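Cadet Life Assistant (part-time), Jenar College Army ROTC

Posted 10/03/2022
Location: Stodport campus, Edet Hall, lower level
Hours: 84 per semester, mostly early mornings and a few late afternoons
Open to: currently enrolled students and recent graduates

Hello, and thank you for stopping to read this! The Army ROTC program at Jenar College is looking for a friendly, organized person to join our office as Cadet Life Assistant for the rest of the school year. You don't have to be a cadet to apply, and you don't need any military background at all. Two of our last three assistants came from the music department and could not have told you a platoon from a squad on their first day (they can now, and they will tell you whether you ask or not).

Our program has grown a good deal. We have 132 cadets this fall, from first-year students who are still deciding whether this is for them to seniors who will be commissioned in the spring. They come to us from the main campus and from Cisoson, our partner school across the river, and keeping everybody in the right place with the right paperwork has become more than our small office can handle alone.

What you would be doing: answering the phone and the front desk email, keeping the van sign-up sheets for the Cisoson cadets, checking uniforms and field gear in and out of the supply room, and helping us get ready for the fall awards breakfast in November. That last one is a big job. We expect roughly 40 families, and there are programs to fold, name cards to print and tables to set up in the Edet Hall dining room the evening before. 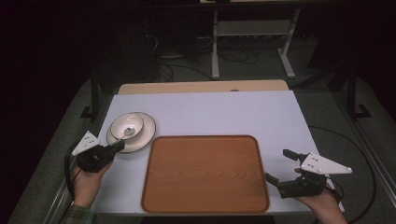

A bowl and spoon beside the wood-grain tray.

In the spring you would also help with the commissioning ceremony, a lovely day and a very long one. You would work with the families on seating, keep track of who is pinning whose bars, and make sure the list the announcer reads from is the newest version – we learned that one the hard way.

We would love to hear from you if you write a clear email, can be at a desk by 6:15 in the morning without too much suffering, and are comfortable talking to parents, officers and nervous eighteen-year-olds in the same ten minutes. Some experience with spreadsheets would help. A driver's license is nice to have but not required. You will be handling student records, so we do ask for a short privacy training before you start, and we pay you for the time it takes.

The position follows the regular campus student wage scale. Your supervisor will work around your class schedule, and you will not be asked to come in during finals week. You are also welcome to join morning workouts if you like. Plenty of assistants have said they would and then slept in – no hard feelings.

To apply, please send a resume and a few lines about yourself to the ROTC front office through the campus jobs page, listing 963. If you would rather hand us a paper copy, come by Edet Hall any morning before noon and ask for the front desk. We read applications as they come in and will keep the posting open until we find the right person. Questions are welcome too, even small ones.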